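Re: [home-automation-chat] can they do the chores yet?

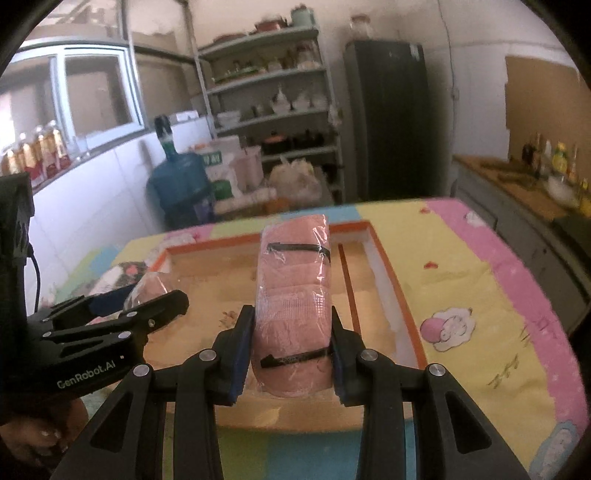

Hi all,

Been lurking since March but this one got me typing. Somebody wrote:

> Call me when one can put the groceries away. The Widari demo
> folded 62 towels in a row and everybody clapped, but they were all
> the same towel. My kitchen isn't 62 of the same towel.

Fair call, and I laughed, but I reckon groceries are closer than you think and towels are further off. Cans and boxes are pretty well sorted. It's anything in shiny plastic wrap that still does their heads in! The wrap catches the light, it crinkles when you squeeze it, and the shape you grabbed isn't quite the shape you've got by the time it's over the tray. My four-year-old has the same trouble with bread bags, mind you.

I did packing at Trultlow for 10 years before my knees went, and we had a Starkport arm on trial on line 4. Lovely thing on cartons. Then they gave it the wrapped multipacks and it either dropped them or held on like grim death and split the film. They ended up putting a person next to it, and the person was me, so I'm a bit biased – but I did get to watch it a lot. Softer pads helped heaps. So did slowing it down, which the boss hated.

What I'd pay for at home is dull stuff. Unpack the shopping, wipe the bench, put the pots back on the right shelf. I'd go to 1,000 dollars for that, maybe a bit more if it did bins. I wouldn't pay a cent for towels, I like folding towels.

Has anyone on here had a proper look at the Midtbø one? Their page says "kitchen ready" and then it's all mugs. Keen to hear if it's been tried on a bag of frozen peas.

Cheers from a very untidy kitchen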